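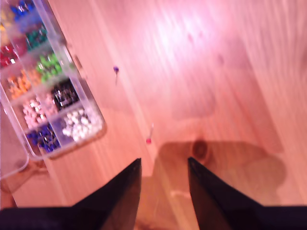 Sorting box for small colored pieces, worktable, Clindstead.

30 October 2020

The reorganization of the craft supplies at Clindstead continued this morning. The clear divided box was placed on the worktable so that its contents could be entered in the stock book. Each color is kept in a compartment of its own, and the entries are made by color name only. It was decided to write "teal" and "lime" in full, as the word "green" had been used for both on the old sheets and had led to two wrong orders.

The blues required a similar decision. The brighter of the two will be recorded as royal blue and the other as blue-violet. The pale pink and the pearly white are next to each other in the box, and the labels for these should be written in dark ink. Labels are to go on the lid and not on the dividers, where the adhesive left marks on the previous box.

The Celten order was checked against the invoice before noon. It came to 2000 pieces in sealed bags, of which 1000 are black. The black is used chiefly for the eyes of the small animal figures and is always the first color to run out. The sealed bags have been placed in the cabinet on the second shelf, behind the Heo thread. The invoice is in the gray folder.

A request was received from Drikance for 13 sets to be made up for the winter course. Each set is to hold 3 colors, chosen by the course office. No choice had been received by the close of the day. The orange was suggested in last year's correspondence and then withdrawn, and the matter should be confirmed in writing before any bags are filled.

The afternoon was given to the ribbon drawers. Two were emptied, lined with fresh paper, and put back in order of width. The third drawer sticks on the left runner and was left as found. The small scissors listed in the spring inventory were not in it.

To be carried over to November: the labels for the lid, the reply to Drikance, the third ribbon drawer, and the purchase of a second stock book, the present one having four blank pages left.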